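We had been camped under the Stisico wall for two nights by then, and the wind had not let up once, and I was beginning to think fondly of my office. There were four of us in the one big tent, which was sold to me years ago as a tent for four, though I suppose the man had smaller friends than I do. All night somebody's elbow was in somebody's ribs, and all night the stove box rattled against the pole like a dog wanting out.

Still, the mornings were lovely. I'd crawl out before the others to light the burner and look up at the route, nearly 3,000 feet of gray rock with the sun just catching the top of it, and I'd tell myself that today we would go. Then the first gust would come down the gully and fill my coffee with sand, and I'd go back in and lie down again.

By Thursday we had read everything we'd brought, including the label on the fuel can. We drove the long dirt road down to Gekine for bread and a forecast, and sat in the diner a good deal longer than two eggs apiece could justify. It was so warm in there, and the pie kept going around behind its little glass door, and I don't think any of us wanted to be the first to stand up. 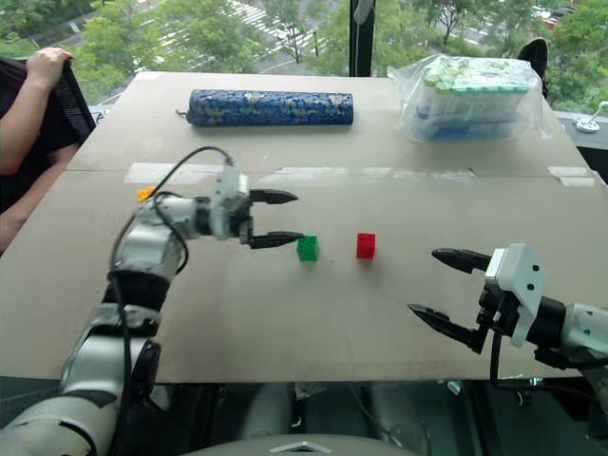

The woman at the counter said the wind would drop by dark, it always did after the third day, and we'd be fools to sit around in town with our boots on. She said it kindly enough, and she wrapped up the rest of the pie for us in wax paper without being asked.

So back up we went, and she was right - by suppertime you could hear the creek again. We ate the pie with our fingers and sorted the ropes by headlamp, talking a little too loudly, the way people do when they're nervous and pleased at the same time.

I was awake long before the alarm. The stars were all out over Stisico, so thick I couldn't find the ones I knew, and the grass wasn't moving at all. I shook the tent and somebody groaned, and then, one after another, three more lamps came on.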